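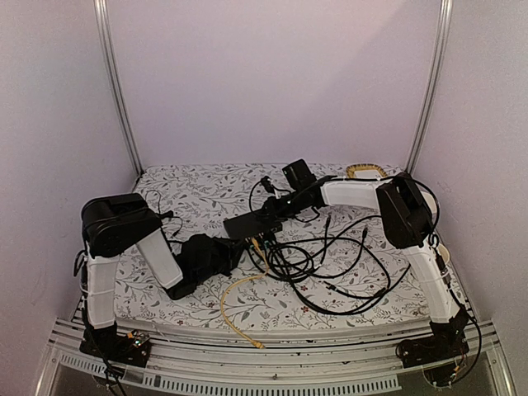 Copyright for Small Publishers and Web Editors
Session 4: Licences and permissions
Notes by Enda Mac Carthaigh

Last week we looked at who owns a work at the moment it is made. Today we take the next step: how can the owner let another person use it, without giving it away?

Please keep these two words apart in your written work. An assignment moves the ownership to another person. A licence is only a permission, and the owner remains the owner. Many students write "sold the licence" when they mean "assigned the copyright", and in the November paper this mistake cost marks.

A licence can be exclusive or non-exclusive. If it is exclusive, even the owner can't use the work in the same way during the agreed time. In UK law an assignment must be in writing and signed by the owner. An exclusive licence must also be in writing and signed if the licensee wants the full rights under the statute. A non-exclusive licence can be spoken, or even understood from how the parties behave - but then it is difficult to prove what was agreed.

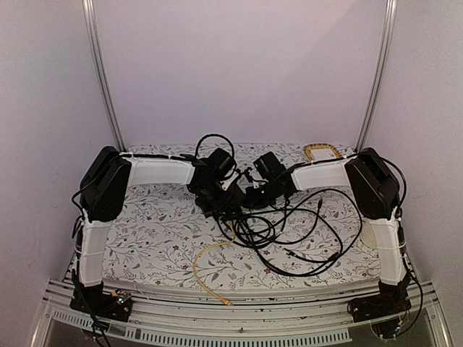 Case for discussion

Drinell is a small publisher of walking guides. It asks a mapmaker, Ogbonna, to draw a map of the Gorkdale valley. Ogbonna is a freelancer and not an employee. The fee is 520 pounds, and the only written agreement is one email: "You may print the map in the guide, first printing, 1000 copies."

The guide sells well. Drinell prints again, and puts the map on its website. Later a travel company, Zurholm, pays Drinell 100 pounds and uses the same map in a brochure.

Before the seminar, please prepare short answers on these points:

Who owns the copyright in the map, and does the payment of the fee change this?
Which uses are inside the words of the email?
Could Drinell give Zurholm a permission which it did not have itself?
How would you write the email again, so that a website is included?

Read chapter 3 of the course book first. Answers should be handed in by Mon 11 March, on paper or through the course page.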